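**Call for participants: cell safety and working practice group (two-arm table cells)**

Second go at this, the first one went out with the wrong contact on it. Please bin that version.
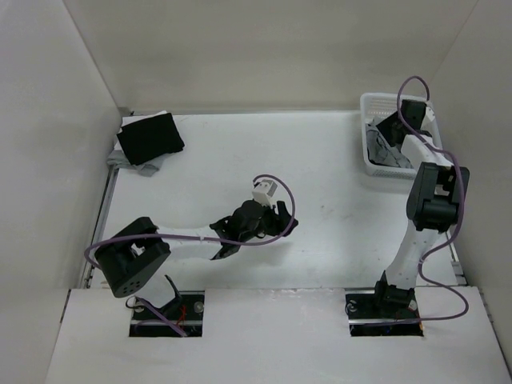

We need people who work next to small arms day in, day out, to help us finish a set of house rules for shared table cells. Not looking for managers (sorry). Operators, loaders, maintenance, whoever does the night swap-over. If you've ever reached into a cell to straighten a cloth when you knew you shouldn't, you are the person we want.

Run by Gradis, with the Vastlow site hosting. D'Souza are doing the write-up and printing.

**What it's for**

The rules we've got were written for big fenced cells. Gates, interlocks, padlock on the isolator, all fine. They don't fit a bench where two arms pick up and fold laundry and a person is stood at the front of it half the shift. So everyone has made up their own way of doing it. Went through the near-miss cards in April, 1,281 of them across all sites, and the same few things keep coming up:

- hands in before the arms are parked
- cables snagging, or getting re-routed by whoever was on last and not written down
- both arms live when only one is being worked on
- baskets put back in a different spot to where the program expects them
- "paused" taken to mean "safe"

That last one is most of the argument. Pause is not stop. Stop is not isolated. We want wording that a new starter gets first time, without a lawyer in the room.

**What you'd be doing**

3 sessions at Vastlow, all on a Tuesday, plus a bit of reading in between. Morning start, 8.30, finished by lunch. First session is going through the draft line by line and saying where it's daft. Second is at the cell itself, trying the rules on real jobs: loading, clearing a jam, changing a gripper, checking a cable run. Third is agreeing the final wording and the wall card.

Between sessions you take the draft back to your own shift, use it and scribble on it. We do want the scribbles. Don't tidy them up.

**Draft rules as they stand** (rough, please pick holes)

1. One person has the pendant. Say out loud who it is. Hand over the pendant, hand over the cell.
2. Park both arms before any hand crosses the front edge. Both, even if you only want something from the one side.
3. Isolate for anything involving tools, fingers near a gripper, or the base openings. Lock on, name on the lock.
4. Cable runs get looked at at the start of shift and after every gripper change. Look for rubbing at the elbow and wrist, and loops hanging where something could catch. Move the arm through its full reach at slow speed and watch the cable, not the gripper.
5. Never re-route a cable without an entry in the book. Date, initials, what you moved.
6. Baskets and stacks go on the marks. If there's no mark, ask for one, don't guess.
7. Nothing left on the table that isn't part of the job. Cups, phones, pens, gloves.
8. Slow speed for the first run after any change at all. Including "tiny" ones.
9. Lanyards off, sleeves done up, long hair tied back.
10. Anyone can call a stop. No explaining yourself first and no moaning afterwards.

Known gaps: nothing in there yet on training new starters, cleaning, or what happens when the two arms are running differnt programs. Rule 6 has had complaints already from the folding line because their stock changes size. Rule 3 is unclear on whether topping up a basket counts (we think not, Bindach think it does, needs sorting).

**Who can apply**

- at least 6 months working at or next to a robot cell, any make
- any shift, any site, agency staff very welcome
- you do not need to be able to program
- comfortable saying "that won't work" to people in a meeting
- steel toecaps for the second session, we have spares in most sizes but tell us beforehand

We've 2 places kept for people from outside the group of firms, ideally somebody from a commercial laundry or a hospital linen service. If that's you please say so in the first line of your email so it doesn't get lost.

**What you get**

Paid at your normal hourly rate, travel on top, lunch after each session. Agency staff are paid direct, you won't lose the shift. Your name goes on the finished rules if you want it there and stays off if you don't. Nothing you tell us about your own near misses goes back to your line manager. Gizella has that in writing from all the firms and will send you a copy if you ask.

Filming: we may film parts of the second session for the training pack. Hands and cell only. You can say no, at any point, and still take part.

**Access**

Ground floor, step-free from the car park. The cell area is noisy when the next line's running, ear defenders provided. If you need large print, a BSL interpreter, or somewhere quiet to sit out for a bit, put it in your email and we'll set it up.

**How to apply**

Email or a note to Gizella Szénási, care of Gradis reception at Vastlow. No form. Just tell us:

- where you work and which shift
- what sort of cell, and what it handles
- one rule you've got at your place that people really stick to, and one they don't
- any Tuesdays you can't do

Half a page is plenty. Bullet points fine, and a photo of a handwritten page is fine aswell. If your supervisor needs a letter to release you, say so and Gizella will send one the same day.

Closing when we're full. Everyone gets a reply either way, and anyone we can't fit in will be sent the draft to comment on by post or email.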